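The cover room at Grivier

Most of what Grivier stores in its building in Brolotley is other people's furniture, and most of that furniture spends its time under a thin sheet. The woman who looks after the sheets has been with the company for nine years. She started on the trucks, moved indoors after a shoulder injury, and was given the covers to sort out when they were still kept in a heap behind the loading door.

"It was a pile," she said. "You pulled one out and four came with it. If it was torn, you threw it back on the pile and pulled another one. So the torn ones stayed on top, and everybody got a torn one first."

We talked in the cover room, a narrow space between the office and the first row of storage units. There are shelves on the long wall, a folding table under the window, and a roll of new material on a stand near the door. The last time she did an inventory, in January, she had 594 covers that could go out and 83 set aside for mending or cutting down. The previous January the good ones came to 613.

"We lose a few. A customer takes the sofa home with the cover still on it, and I don't chase those. The drivers ask me if they should go back for it and I tell them no."

The covers come in two kinds. The heavier ones are woven and get used on anything with corners. The light ones are the papery sort, made from pressed fibers, and they go on mattresses, upholstered chairs and anything that needs to breathe. She orders the light material from Soltani, by the roll, and cuts it on the table. Some of the older ones were bought ready-made and have a company name or a web address printed across them.

"People think the thin stuff is single use. It looks like it. It sounds like it, too, it crackles when you pick it up. But one of those will go three or four years if you treat it decently. It doesn't like being dragged. If you drag it over a table leg it's finished."

I asked her what she would consider decent treatment. She said it starts with taking the cover off. New employees tend to grab the nearest edge and pull, which drags the whole sheet over whatever is underneath. She has them lift the far side first, walk it back over the piece, and let it gather in their arms. After that it can be as crumpled as they like.

"I don't care about wrinkles. A wrinkle isn't damage. They come in here all bunched up and the drivers apologize, and I say leave it on the table, it's fine. What I care about is whether there's a staple in it."

Staples come from the inventory tags. For years the tags were stapled straight to the covers, and when the tag was torn off the staple often stayed behind. One of them scratched the top of a piano. Grivier paid for the refinishing, and the staplers were taken away that same week. Tags are now tied to the furniture itself with cotton string, under the cover, with a second tag on the unit door.

Each cover that comes back is shaken out in the yard if the weather is dry, or over the concrete by the loading door if it isn't. Then it goes on the table to be opened flat and looked over. She checks the edges first, then the middle, then turns it and checks the other side. Small holes get a square of tape. She uses a white cloth tape called Alel, which she says sticks to the papery material without pulling the fibers up when it's peeled.

"You have to press it down with something hard. I use the back of a spoon. If you only use your thumb it lifts at the corners and then it collects dirt, and then you have a gray square on a clean cover and the customer asks what it is."

Anything torn for more than the length of her forearm is cut down. A damaged mattress cover can usually give one good chair cover, and what's left over is used to wrap lamp bases and table legs. The smallest pieces go in a bin by the door, and the packers help themselves.

Folding took longer to settle. She tried squares first, as you would fold a bedsheet, but the stacks slid off each other. She tried rolling them, and the rolls were neat but took up the whole shelf. What she uses now is a long fold, lengthwise until the sheet is the width of the shelf, then over and over from one end, with the last turn tucked in. The size is written on a strip of masking tape on the outside.

"The air is the trouble with the light ones. You fold it and it puffs back up like bread. So you fold it once and lean on it, and wait, and fold it again. Some people can't stand the waiting. I put the radio on."

Was there a size she was always short of? She answered before I had finished asking. Armchairs. Everyone has armchairs, she said, and no two of them are the same shape, so a cover that fits one comes up short at the back of the next. She cuts them long now and lets the extra lie on the floor. There were 70 armchair covers on the shelf when the fall moves began, and she was cutting more within two weeks.

We went over to the table, where the day's returns were waiting to be sorted. She works through them in the afternoon, after the last truck of the morning has been unloaded and before the office wants the table for its own packing.

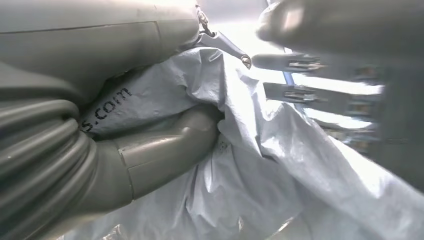 How should a thin cover be stored at home if there's no shelf for it?

A clean pillowcase works well. Fold the cover loosely, put it inside, and keep it somewhere dry with nothing heavy on top of it.

She was less certain about washing. The woven covers go to a laundry in town twice a year. The light ones she wipes with a damp cloth and hangs over a line until they're dry on both sides. She once put one in her own washing machine at home, on the gentle setting, to see what would happen.

"It came out as a rope. I got it open again, but it had gone fuzzy all over, and after that it left bits on everything. I used it when I painted the bathroom."

For customers who bring their own covers, her advice is mostly about plastic. She doesn't like it on upholstery or on wood. Moisture gets under it and has no way out, and she has opened units in spring and found spots on a headboard where the plastic was touching it. If a customer insists, she asks them to leave the bottom open and to put a layer of something papery between the plastic and the furniture. An old cotton sheet will do for that, she said, so long as it has been washed without softener.

She also asks people to vacuum a sofa before it goes into storage, including under the cushions. Most say they have done it. She keeps a small vacuum beside the unit doors all the same.

I asked whether the job would change much when Grivier opens its second row of units next year. She expects to need another set of shelves, and she has asked for them to be deeper than the ones she has. She would also like a longer table. The present one takes an armchair cover with no trouble, but a king-size mattress cover hangs off both ends, and she has to inspect it in sections, sliding it along as she goes and trying to remember where she left off.

"I put a clothespin where I stopped," she said. "Then the phone rings, and I come back, and I can't find the clothespin."

The bell at the loading door went at ten past two, and she left to see what had come in.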